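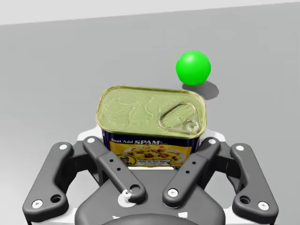
Can of SPAM and a green ball on the tabletop.

Kenell Hall — Stage and Sound Checklist, Saturday Show
Band: Trulletti. Support: Derka.
Completed before doors. Comments go under each item.

1. Main power
Distro locked and labeled: OK
Cables taped at both stage stairs: OK
Comment: One 20 amp breaker tripped during line check. The bass amp and the fog machine were on the same circuit. Moved the fog machine to the stage left outlet and ran both at full load for 5 minutes with no trip.

2. PA stacks
Ratchet straps tight: OK
Feet level: FAIL, then fixed
Comment: Right stack rocked when pushed. Shimmed and strapped again. The Kamath sub has a loose grille screw. Replace before the next metal night, it rattles on every kick drum hit. 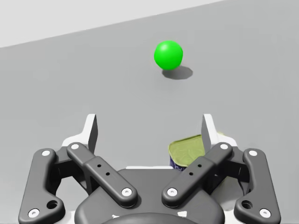 3. Drum riser
Leg locks: OK
Rail on back edge: MISSING
Comment: Rail was left at the shop. White tape put down along the back edge and the drummer was told. Do not sign off the riser again without the rail.

4. Sound level
Meter battery: OK
House limit at the mixing desk: 115 dB peak
Comment: Derka went over twice in soundcheck, both times on the snare. Gate and fader adjusted. Earplugs are at the bar and at the merch table — the bar box is low and needs a refill.

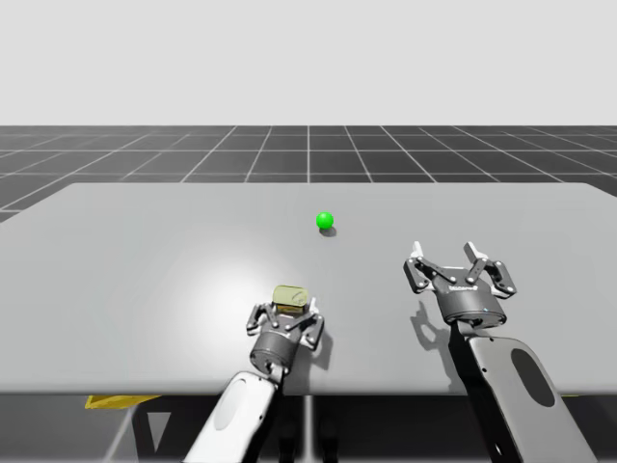 Light-gray tabletop, tiled floor behind.

5. Crowd area
Barrier pins in: OK
Capacity sign posted (700): OK
Exit lights: one out, side door
Comment: Bulb changed at 4 p.m. The side door also sticks at the bottom. It opens with a hard push, but it should be planed down. Work order sent.

6. Fog and lights
Fluid cap tight: OK
Safety cables on all fixtures: OK
Comment: No strobe during the support set, at the band's request. Warning sign is up at the front door for the main set.
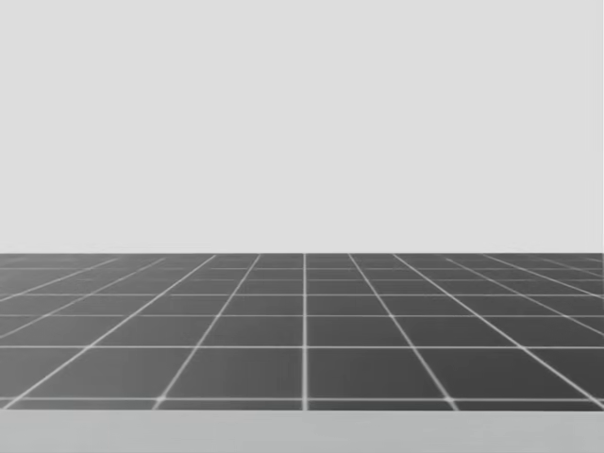 7. Load-out
Ramp dry and clear: check again after the show
Truck chocks: OK
Comment: Ramp light is on a timer and goes off at midnight. Use the manual switch inside the dock door.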